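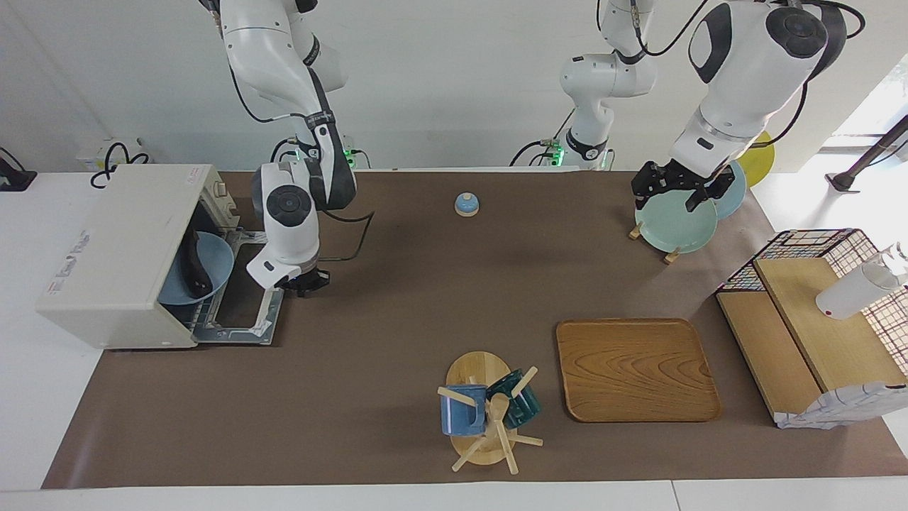

Platos de pie en su soporte, tazas colgadas y un horno de sobremesa con la puerta abierta.

La vajilla a la vista: una defensa

Durante décadas, la cocina doméstica se ha proyectado bajo un principio que rara vez se discute: todo lo que pueda guardarse tras una puerta debe guardarse. Desde Lovcombe sostenemos la posición contraria en lo que respecta a la vajilla de uso diario, y consideramos oportuno exponer las razones.

Un plato apilado en el fondo de un armario obliga a levantar los que tiene encima. El mismo plato, colocado de canto en un soporte de madera, se toma por el borde con una sola mano y se devuelve a su sitio del mismo modo. Lo dicho vale también para las tazas: un árbol de madera con unas pocas clavijas ocupa menos superficie que las piezas puestas en fila y deja libre el asa.

Cabe objetar que la encimera es un bien escaso. En las viviendas pequeñas que revisamos para el programa Ridgeway, el tramo libre junto al horno no superaba a menudo los 50 centímetros. La objeción es seria, pero conduce a una conclusión distinta de la habitual. Lo que sobra en esas encimeras suele ser el aparato que se utiliza dos veces al año – y no los cuatro platos que se utilizan cada noche.

Se aduce asimismo el polvo. Una pieza que se lava a diario apenas tiene ocasión de acumularlo; la vajilla de las celebraciones, en cambio, debe permanecer en el armario, y nada de lo aquí defendido lo impide.

Queda la cuestión del color, que algunos proyectistas juzgan menor. No compartimos ese juicio. Un verde menta, un celeste y un amarillo puestos uno tras otro permiten distinguir cada plato sin buscarlo, cosa que agradecen en particular los niños y las personas mayores. La uniformidad blanca tiene sus méritos en un comedor de empresa. En una casa resulta empobrecedora.

Recomendamos, por tanto, que los proyectos de cocina reserven desde el plano un espacio de 20 centímetros de fondo para soportes abiertos, próximo al fregadero y apartado de la salida de calor del horno.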